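Projects Reports Downloads Contact
Student Work > Term Projects > Robotics > Good Practice for Simulated Households

6 min read

Our group took on the part of the Nirnach project that everybody else seemed glad to leave alone, namely writing the rules for how a simulated home should be put together before a robot is tested in it. We were a little disappointed at first (we had all hoped to be given the arm controller!) but we grew very fond of the work, and by July we were arguing about table edges over lunch.

We began by reading the two sets of guidance our department already uses, Indov and Notness. Indov is strict about safety limits, such as speed near people and how much force a gripper may use, and it says almost nothing about the room. Notness goes into the room in some detail, but it was written with tidy shelves in mind, and a tidy shelf is a very kind place to test a robot.

So our first rule is that at least one surface in every test home must be crowded, with objects of different kinds and sizes standing close together, some of them shiny and some of them partly behind others. We would like a plant beside a vase and a pan beside a cup, because people do live like that.

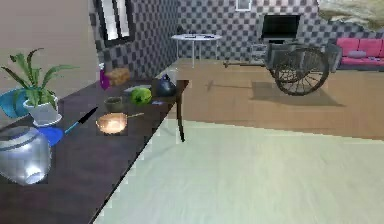
The second rule is about naming. Every object needs one plain name, agreed before the trials start, and if two of us looked at a thing and called it different things then it had to be renamed or taken out. We went through 353 objects in this way, which took far longer than we had planned, and 32 of them were dropped.

The third rule is that failed trials must be kept. We ran 2000 trials in the Piras simulator and had to throw away 126 because the starting layout had not been saved with them, and that was entirely our own fault. The layout is now written to the log before the robot is allowed to move at all.

We would still like to add a rule on lighting, and our draft wording for it is in the appendix.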